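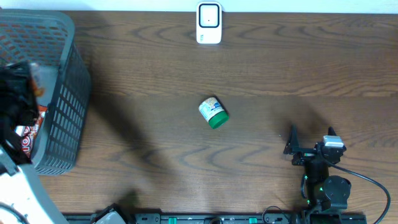

# flamdale-tabletop

Teleoperated demonstrations of a two-armed robot handling small grocery items at a wooden table. Recorded by the Tronemik group for imitation learning.

Release date: 2020-09-29
Maintainer: Seul-gi Yeon
Recording: Remo Holzer, Bhavana Sundaram
Checking and labels: Burgi Hofstetter

## Contents

394 episodes, split by task:

| Folder | Task | Arms |
|---|---|---|
| `basket_out` | take a named item out of the basket and lay it on the table | left |
| `basket_in` | put a named item from the table into the basket | either |
| `jar_upright` | stand a tipped jar on its base | right |
| `handover` | pass a packet from one gripper to the other | both |

The items are jars with screw lids and snacks in soft wrappers. Lids stay closed in every episode. Layouts change between episodes: a jar may be upright or on its side, and a packet may be flat, leaning on something or in the basket under other things.

## How it was recorded

The operator moves a pair of small leader arms by hand and the two robot arms follow. Both hands are used at once for `handover`. For the other tasks the spare arm is parked, but its joint values are still logged.

Three operators took turns. Each one had a practice hour that was not kept. Operators were told to go straight for the item, stop for a moment before closing the gripper, and let go only when the item was resting on something. Remo is noticeably quicker than the others, so use `operator_id` if you want to balance for speed.
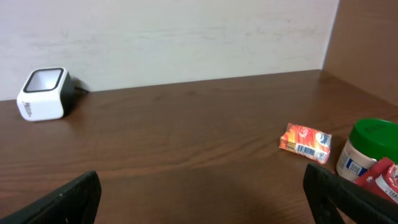

Camera views are stored as separate streams, one from the head and one from each wrist. The wrist views lose sight of the item once it is right between the fingers – the head view is the better one for judging whether a grasp was central.

## Episode layout

```
episode_0001/
 head/
 wrist_left/
 wrist_right/
 joints.csv
 gripper.csv
 meta.json
```

`gripper.csv` runs from 0 (closed) to 1000 (fully open). `meta.json` holds the task, the item asked for, the operator and the `outcome` field, which is one of `done`, `retry` or `failed`.

`retry` means the operator missed at least once and got there in the end. We left these in on purpose. Aurelia Haslinger trained with and without them in August, and the version with them recovered better from a slipped jar.

## Known problems

- 80 episodes have no `joints.csv` for the parked arm. They are listed in `missing_joints.txt`.
- Wrapped snacks crease as they are handled, so the same packet can look quite different from one episode to the next.
- Shadows from the arms move over the table and can hide the edge of an item. We did nothing to correct for this.
- Episodes labelled `handover` before the second relabelling pass may start with the packet already gripped. Burgi is still going through them.

## Use

Free for research and teaching. Please don't use the outcome labels as a measure of operator skill – they were not collected for that. Report bad episodes by number to Seul-gi, with the name of the stream where you saw the fault.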